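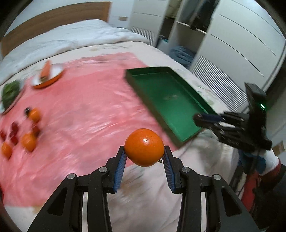 3 Jan 2022

Happy New Year, friends! I had big plans to spend the break on the couch, and then my robotics club homework came home with me, so the bed got a pink plastic sheet over the comforter and that was the end of naps (my back has opinions about leaning over a mattress all afternoon).

For those of you who are new, I joined the evening club at Kadden last fall, and our winter project is called Urnen. Each pair has to turn in 122 recordings of picking things up with the hand-held grippers, and the whole club is hoping to reach 500 before the spring meet. Angharad Ruddock, who runs the club and has the patience of a saint, told us to use ordinary food from our own kitchens, and I took her at her word!

Mandarins are my favorite so far. They're round and a bit slick, but if you come straight down and close slowly, the ribbed blue pads hold on to them nicely. Squeeze too fast and the thing shoots off like a bar of soap. I chased one under the dresser 5 times on the first evening, and I am not going to tell you what else I found under there.

The leafy greens are another story. My partner Apostolos Drakos thinks we should grab them by the stems, and I like to scoop from underneath, and we've agreed to try it both ways and let the club decide. The green tray is where everything is supposed to end up, so if you're doing this at home, give yourself plenty of room around it. We have two grippers going and we bump elbows constantly.

Next meeting is later in January, and I still have to label my files before then. Wish me luck, and please send mandarin recipes!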